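**April, Gradau kitchen, started writing 6:40 a.m., finished after lunch**

Plăcinte, batch 14. Writing this one up properly while it's fresh, since my notes on the last couple of batches were mostly grease spots and arrows and Lihua very kindly told me she couldn't read a word of them.

For anyone picking up the notebook in the middle: we're trying to get a cheese and dill plăcintă onto the list for the Lutside stall before the warm weather. The round, flat, pan-cooked kind, with the dough folded in over the filling like an envelope and then pressed out again. Ecaterina grew up on these and has been very patient with us. Her word is final on flavor and I'd like it to stay that way, even when I grumble.

**Where we were**

Batch 13 tasted good and ate badly. The filling was right (everyone had seconds, which is the only survey I trust), but the dough fought us the whole way, sprang back under the rolling pin, and cooked up tough at the folds where it doubles over itself. Jasmina's opinion was that I was treating it like bread dough and kneading it like it owed me money. She was right. She has stretched a lot more dough than I have, though hers is for burek, and we had a long and very pleasant argument about whether anything from burek carries over at all. I say some of it does. Ecaterina says none of it. More on that further down.

**Dough, as made**

Working in percentages of flour so it scales:

| | per 100 g flour |
|---|---|
| plain flour | 100 g |
| warm water | 56 g |
| sunflower oil | 6 g |
| salt | 1.8 g |
| white vinegar | 1 g |

No yeast and no starter. I did try a spoonful of Stan (the rye starter on the top shelf, please keep feeding him, he was looking gray and sulky again) in a side batch, and it made a nice little flatbread that had nothing to do with what we want. It puffed, the folds opened, and cheese ran into the pan. Crossing that one out for good, and I'm only noting it so we don't all have the same bright idea again in the fall.

Mixed by hand until there was no dry flour left, covered, left for 20 minutes, then kneaded gently for four minutes. Four! I had been doing ten. It was already smooth by the third minute and I made myself stop.

Divided into 89 g balls. I know that's a silly number. We started at 90 and the last ball of every batch came up short, and 89 lets a full bowl divide evenly with nothing left but the scrapings. Rolled each ball in oil and laid them in the covered tray.

Half the balls rested two hours on the counter. The other half went in the fridge yesterday afternoon and got 16 hours, then came out for an hour this morning before I touched them.

**Counter rest vs. overnight**

The two-hour dough was fine. Much better than batch 13, rolled out to dinner-plate size with one pause in the middle. I'd have been happy with it if I hadn't had the other tray sitting next to it.

The overnight dough was lovely. I hardly needed the pin. Pressed it flat with my palm, lifted the edges and pulled, and it just went, thin enough that I could see the grain of the board through it. Two tears out of the whole tray, both my fault for wearing my ring. Ring goes in the dish by the sink from now on, and if anyone finds me with it on, please say something.

Cooked, the difference is mostly at the folds. The two-hour ones still have a bit of chew in the center, where all the corners meet. The overnight ones are tender straight through and you get those thin crisp blisters on the outside that Ecaterina keeps describing to us with her hands.

So, overnight it is. It does mean making dough the afternoon before every stall day and finding fridge space for the trays, and Niloufar has already pointed out that the bottom two shelves are full of her pickled turnips. We'll work something out. The turnips are delicious and I don't want to be the one who evicts them.

**Filling**

Kept from batch 13 with one change. For the big bowl:

- crumbly sheep's cheese, the Skelesano one, soaked in cold water for half an hour and squeezed
- fresh cow's cheese, drained overnight in cloth
- two eggs
- a large bunch of dill, stems and all if they're soft
- green onions, chopped fine
- black pepper
- no added salt, please, whatever your hand wants to do

The change is the soaking. The last wheel of Skelesano was a good deal saltier than the one before, and in batch 13 I fixed it by adding more of the fresh cheese, which made the filling wet. Wet filling is half the reason things leaked. Soaking and squeezing brought the salt down without loosening anything. Taste a crumb after soaking, and if it still makes you reach for the water glass, give it another half hour in fresh water.

Jasmina wondered about a spoonful of semolina to catch any extra liquid. I made two that way. It works, in that the filling stayed put and sliced very cleanly, but you lose some of the softness and it goes a bit like pudding when it cools. I'd keep it up our sleeve for days when the cheese has drained badly. Ecaterina ate hers without comment and then took one from the other plate, and I wrote that down as a no.

**Folding**

Six folds toward the center, each one overlapping the last, then flip so the seams are down, wait a minute or two, and press gently out from the middle with flat fingers. I used to press right away and that's when it splits. The little wait makes all the difference in the world and it costs nothing if you're folding the next one meanwhile.

On the burek question: Jasmina brushes oil on the sheet before she fills, and I tried it on half the tray. The layers at the folds separated nicely, almost flaky. But the seams didn't want to seal with oil between them and three opened in the pan. What I ended up doing was brushing only the middle of the circle, leaving a dry margin at the edge. Sealed every time, still a bit flaky. Ecaterina allowed it. I'd call that a draw and so, I think, would both of them, though neither has said so.

**Pan**

Heavy skillet, medium, thin film of oil, seam side down first. Three and a half minutes, flip, three more. Lid off the whole time. I tried the lid on one pair and they steamed and went pale and bendy, like something from an airport.

The left burner is running hotter than the right again. I was getting dark spots at two minutes on the left while the right hadn't colored at all. Until it's looked at, turn the left one down a notch and keep your eye on it.
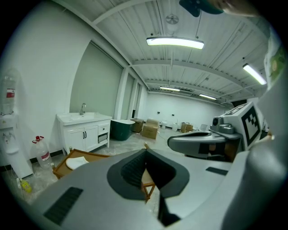 *April. Top right, white sheet with green printing.*

**Tasting, 11:30**

Five of us at the table, plates passed around, nothing labeled.

Ecaterina: the overnight dough, oiled middle, no semolina. "Closer." (From her that's a parade.) She'd like more dill and she'd like the green onions cut smaller, so they don't poke through when we stretch it.

Jasmina: same one, but she'd cook it a shade darker.

Niloufar: liked the two-hour dough best, she enjoys the chew, and thinks it would hold up better for people eating while walking around. That's a fair point and I hadn't thought about it at all. She also put turnips next to hers and it was very good, sharp and cold against the hot cheese. Maybe a little pot of them on the side? It would solve the fridge problem by having us sell it.

Lihua: overnight dough, and she asked how they'd be after an hour wrapped in paper. None of us knew, so we wrapped two and waited.

Me: I ate far too many to be of any use.

**After an hour in paper**

The crispness is gone, as you'd expect, but the overnight one stayed soft and pleasant and the two-hour one had gone leathery in the center. A minute each side in a dry pan brought both back most of the way. Lihua suggested we part-cook at the kitchen and finish on the griddle at Lutside, and I like that a lot. It would save us rolling dough in the wind.

**Next batch**

- Overnight dough only, same weights.
- Dill up by half. Onions much finer.
- Part-cook two minutes a side, cool on the rack, finish four hours later. Keep one aside to finish the next morning, just to see.
- Try Ecaterina's sour cherry version with whatever filling is left room for. She says the cherries have to be tossed in sugar and drained first and that we should expect a mess.
- Ask Skelesano whether the salt is going to keep moving around on us from wheel to wheel.
- Buy dill. We used all of it, including the bunch that I think was meant for Niloufar's soup. Sorry, Niloufar.

Two finished ones in the blue tin if anyone's in late. They want the dry pan, please don't microwave them.

— Drita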